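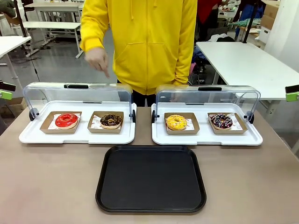 *Two Plotska display trays set side by side, two boxed donuts in each. Left hood raised. Black serving tray sold separately.*

# Plotska Countertop Display Tray with Roll-Back Hood

**$47 each. Sold singly.**

The Plotska is a shallow white plastic tray with a curved, clear acrylic hood. It keeps donuts, rolls and slices covered on the counter and lets customers see them from the front, the back and above. The hood turns on black fittings at the two sides of the tray and lifts by a small black handle at the top center. When open, it rests over the back half of the tray and stays there until you pull it down.

Most of our customers use it for boxed singles. Two small kraft boxes with the lids open sit next to each other in one tray, so a pair of trays gives you four flavors. Unboxed items can go straight on the tray or on a sheet of liner paper.

## Size and weight

| | |
|---|---|
| Length | 41 cm |
| Height, hood closed | 190 mm |
| Weight, tray and hood | 1,447 g |
| Tray | White plastic, raised rim |
| Hood | Clear acrylic |
| Handle and hinges | Black |

Measure the tallest thing you plan to sell before ordering. A glazed ring in an open box clears the hood easily. A tall cupcake with piped icing may not, and the curve takes away some height toward the front and back edges.

## In the carton

- 1 tray
- 1 hood, handle already attached
- 2 hinge fittings with screws
- 1 instruction sheet

You will need a small Phillips screwdriver. Set the hinges on the tray first and put in all the screws loosely, then add the hood and tighten. If the hood drags on one side, back the screws off half a turn and try again. Do not use a power driver on the acrylic.

## Setting up more than one

Trays can be lined up end to end along a counter. Leave a small gap between them, wide enough for the hinges on both sides to turn without rubbing. Each hood opens separately.

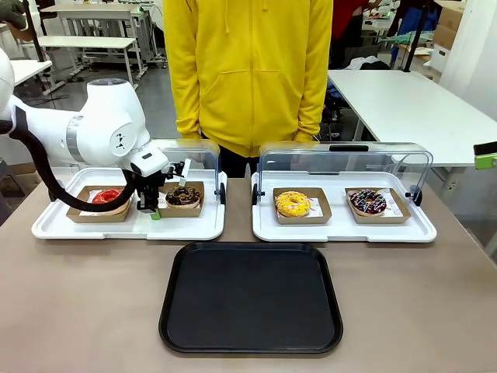
We suggest putting the fast sellers in the tray nearest the register and the slower ones farther down. Keep the trays back far enough from the counter edge to set a serving tray in front. The Comell serving tray (black, rectangular, rounded corners) works well for this and is listed under Serving.

Chrysanthi Makris runs the counter at Barajas, a small donut and coffee shop that has used these trays since July. Her notes to us:

> "We have four on the counter now. The hood stays up with one hand free, so I can hold it and use tongs, or just push it all the way back during the morning rush. I wipe them at 2 p.m. and again at closing. Fingerprints do show. The first set of screws needed tightening after a couple of weeks and they've been fine since."

## Cleaning

Take the food out and lift the hood all the way back. Wash the tray and hood with warm water, mild dish soap and a soft cloth. Dry with a second cloth to avoid water spots. No glass cleaner, bleach or scouring pads on the hood. Neither part is dishwasher safe.

Dried glaze comes off the tray more easily if you lay a wet cloth over it for a few minutes first.

## Please note

The tray is not heated or refrigerated. Items that need to be kept cold should go in a chilled case. The hood is a cover only and does not seal, so pastries left in it overnight will dry out.

Food, boxes and liner paper are not included.

## Parts

Replacement hoods, handles and hinge sets are kept in stock. Older trays sold under the Markenari name use a different hinge, and current Plotska hoods will not fit them. Check the underside of the tray for the name before you order a part.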